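Replacing the Grip Pads on the Club Grippers

Colby Robotics Club, build notes for new members

Every hand-held gripper in the club has two fingers, and each finger carries one black textured pad. The pads wear out before anything else does. When they go smooth, small parts start to slide and the recordings from that gripper are not much use to the learning group. Changing a pair takes less than half an hour once you have done it before. Allow an hour the first time.

These steps are for the Plumance-style fingers we print ourselves. The older Trenus set has molded fingers and uses a different pad. If you are not sure which you have, ask before you start peeling.

What you need

A sheet of textured pad material (second drawer, parts cabinet)
The pad template
A sharp hobby knife and a cutting mat
Double-sided tape
Isopropyl alcohol and a lint-free cloth
A plastic scraper
A 2 mm hex key

Taking the old pads off

Switch the gripper off and unplug it. Open the fingers all the way and lay it on its back on the bench.

Loosen the screw at the base of each finger and slide the finger out. Mark the left one with a bit of tape. The two look the same but the screw holes are drilled as a pair, and swapped fingers will not close straight.

Start at the wide end of the pad and work the plastic scraper under it. Pull slowly. If the pad tears, leave the torn piece and come at it from the other side. Do not use the knife here. We have lost more than one finger to a deep cut across the face.

Wipe off the leftover glue with alcohol until the surface stops feeling sticky, then let it dry for 6 minutes.

Cutting and fitting the new ones

Put the double-sided tape on the back of the pad sheet before you cut. It is much easier than trying to tape a small piece afterward.

Lay the template on the textured side and cut around it with light strokes. Cut both pads from the same part of the sheet with the grain running the same way.

Peel the backing and set the narrow end down first, level with the tip of the finger. Press toward the base with your thumb. If it goes on crooked, lift it right away - the tape grabs hard after a minute or so.

Slide the fingers back in, left to left, and tighten the screws until they just stop. Close the gripper by hand. The pads should meet at the tip first. A small gap farther back is fine.

Checking your work

Plug the gripper in and run the open and close test from the Bisgaard menu. Do it 7 times and watch the pads for any edge that lifts.

Then pick up the steel block from the test box and hold it for a slow count of ten. If it creeps, clean the pads with a dry cloth and try again. If it still creeps, the pads are probably on backward.

Write the gripper number and your initials on the log sheet. Kartini Nugroho keeps the sheet and orders more material when it runs low, so please note how much you used. One full sheet makes 84 pads if the cuts are tight.

Before you record

New pads grip harder than worn ones for the first few sessions. Go easy on soft objects and use a slower close. 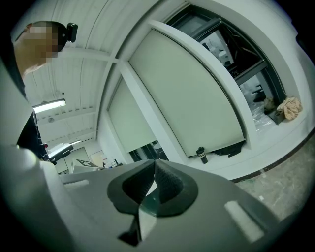 Put the first few takes in their own folder, marked with the gripper number, and let the learning group know the pads are new before they add those takes to the main set.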